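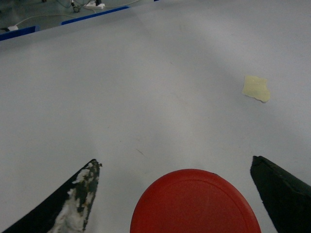

## 4. Table set-up and first pick

Do section 3 first (arm bolted down, e-stop tested). If the e-stop hasn't been tested today, stop and go back. Takes one person maybe half a practice the first time, a lot less after that.

You need: laptop with the club login, Allen keys, the red disc, painters tape, ruler, a dry cloth.

### 4.1 Before power

1. Wipe the table. Dry cloth only – no spray near the base.
2. Pick up scraps of tape and paper. The Bernano color finder is pretty dumb, it looks for anything that stands out from gray.
3. Check cables. Nothing across the spot where the driver stands. Nothing hanging off the arm that can snag on joint 2.
4. Look at both fingers. Wiggle each one. If it moves sideways, tighten the two screws at the root. Snug, not gorilla.
5. Residue on the fingertips: scrape off with a plastic card. No knives, no acetone.

**CAUTION:** Hands out of the gripper before anybody touches the power switch. It closes on startup. Every time.

### 4.2 Power and home

1. Laptop on, log in, open Drerham.
2. Say "power" out loud. Wait for somebody to say "clear".
3. Switch on. Gripper closes, opens, stops.
4. Click **Home**. Arm goes up first, then swings. Stay back behind the tape line on the floor side.
5. Status should go green. If it stays orange, see 4.6.

Note – don't start Drerham twice. Second copy grabs the port and the first one just sits there looking fine.

### 4.3 Wrist camera

1. Open the **Camera** tab.
2. Jog down until both fingertips show at the bottom of the view, with table between them. Only one finger showing = camera mount has twisted. Loosen, straighten, retighten.
3. Turn auto exposure OFF. Set exposure to 297. Works under the lab lights, might need more in the gym.
4. Patchy light on the table is ok. Hard shadows aren't, move the lamp.
5. Save as `wrist_yourname`. Don't overwrite `wrist_good`!!

### 4.4 Teach the disc

1. Put the red disc flat on the table, ring side up.
2. Jog until the disc sits between the fingers. X and Y first, Z last. Speed at 17 until you're confident, and then still 17.
3. Disc closer to one finger than the other? Nudge Y toward that finger, a tap at a time. If you close off-center the near finger shoves the disc and the grip point you save will be wrong.
4. Lower until the tips almost touch the table. Slide a sheet of paper under, it should drag a little.
5. Click **Teach**, then **Close**. Lift 100 mm.
6. Hold for a slow count of five. If it slips, raise the grip force one step and go back to step 2.
7. Click **Save point**. Name it `disc_pick`, lowercase, or the match script wont find it.

**CAUTION:** Never go under the Z limit to "get a better grip". Fingers bend before the motor complains.

### 4.5 Run it

- Load `pick_place_basic`.
- Hand on the e-stop. A hand, not near it.
- Run once at slow speed, then three times at match speed.
- Write the result in the log. Misses too – Hamisi Urio goes thru the log before the Ndung'u round in May and a page of only good runs helps no one.

### 4.6 If it goes wrong

| What happens | Try |
|---|---|
| Status stays orange | Reseat the USB, restart Drerham, home again |
| Finds a disc that isn't there | Clean the table, check exposure |
| Closes on air | Wrong saved point, or table got bumped. Redo 4.4 |
| Drops on lift | Clean fingertips, then one step of force |
| Gripper buzzes | Power off. Get a mentor |

Cycle counter is on the Status tab. At 2,000 swap the finger pads – spares are in the Hamness box, and put the old ones in the bag marked OLD, not back in the box.

Shut down: home, power off, laptop on charger, disc back in the drawer. Next is section 5, stacking.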